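LILBERG ISSUES SAFETY NOTICE ON GRIPPER RELEASE FAULT IN CABLE-HANDLING CELLS

Escobar, July 10, 2022

Lilberg today issued a safety notice to operators of its Bameck two-arm cable-handling cell after confirming a fault in the gripper control software. Under certain conditions, a gripper may release a held cable without an operator command following a protective stop.

The fault was identified at the company's Escobar test site during a program of network patching trials. The trials comprised 1277 plug-handling cycles, of which 1194 were completed normally. Most of the remaining cycles ended in alignment errors that the cell handled as designed. In 2 cycles, the gripper opened during recovery from a protective stop while the arm was still moving. No injuries were reported and no equipment was damaged.
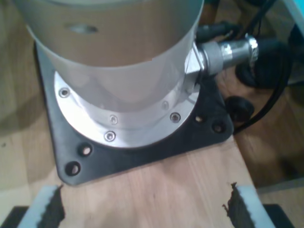 Lilberg's review traced the fault to the order in which the arm controller and the gripper controller resume after a stop. If the gripper controller loses its connection for longer than 100 milliseconds, it restarts in its default open state. The arm controller does not check for this condition before resuming travel. The fault is in software only. Base mounting, power cabling and mechanical fasteners were inspected as part of the review and no defects were recorded against them.

The behaviour is of most concern where a network cable is held close to live equipment. A cable dropped during travel can catch on neighbouring hardware or be drawn tight by the second arm, and an operator who reaches in to recover it may be inside the working area when motion resumes.
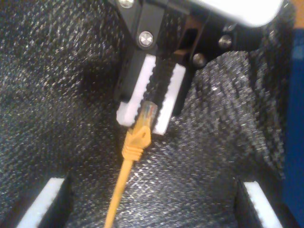 A Bameck gripper holding a yellow network cable by its modular plug.

Affected units are those running the March software release. Earlier releases use a different restart sequence and are not affected. Pending an update, operators should take the following steps:

Disable automatic recovery after a protective stop.
Confirm the gripper state at the operator panel before resuming motion.
Keep hands and tools out of the working area until both arms are powered down.
Record any uncommanded release and report it to Lilberg service, including the controller log.

Operators who are unable to disable automatic recovery should take the cell out of service. Reducing arm speed is not an adequate substitute – the release occurs at all speed settings.

A corrected release is now being tested at Escobar. It holds the last commanded gripper position through a restart and prevents arm travel until both controllers report a matching state. Testing covers rack-mounted switches and servers, with the patching program repeated in full before the software is authorized for customer sites.

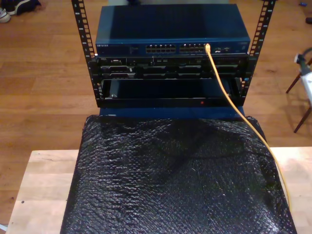
Rack equipment at the test site, with a yellow Ethernet cable connected to the switch.

The update will be supplied at no charge. Sites with a Bastby service agreement will have it installed by a technician, and all other sites will receive an installation package with written instructions. Lilberg will notify registered operators when the release is available and will publish the full test results at that time.

About Lilberg
Lilberg designs and supports robotic handling equipment for data centre and telecommunications work. Its products include the Bameck cell and the Bastby service program.

Media and operator inquiries: Lilberg service desk, Escobar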